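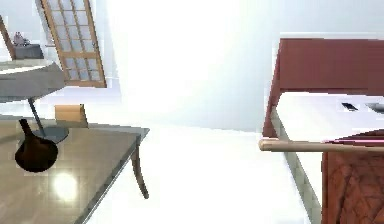 Corentin Pons has been asked the same thing at every open day since May: when do we get to see the robot do something? He laughed when I tried it too. I'd gone along to Laing to hear about Jelteo, the software he and Haoran Dai use to practise household jobs in made-up rooms, and what I got first was a rendered room with a dark vase on a table and a red cabinet with a white top, all of it leaning like a ship in a storm. "People lean with it," he said. "I had 14 of them tipping their heads at once!"
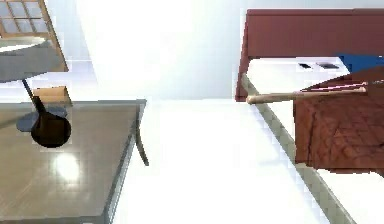 Filed under: Visits and open days

Haoran took over the talking after that (and the biscuits). I asked him about the shine on the desk, a soft round glow that I rather liked. "I like it as well, but it's a pain," he said. "We change the lights and run the whole thing again. 50 times, sometimes 100."

And do the floors have to be so white? "No, that's me being lazy," he said – quite cheerfully, I thought.

I wanted to know if any of this helps once you're in a real kitchen. Corentin was careful there. "Some of it. We still get surprised by drawers." They have five real rooms to try next, over at Baltstead, and Morven Halliday has promised me a seat for the first one. I've said yes, and I'm bringing my mum.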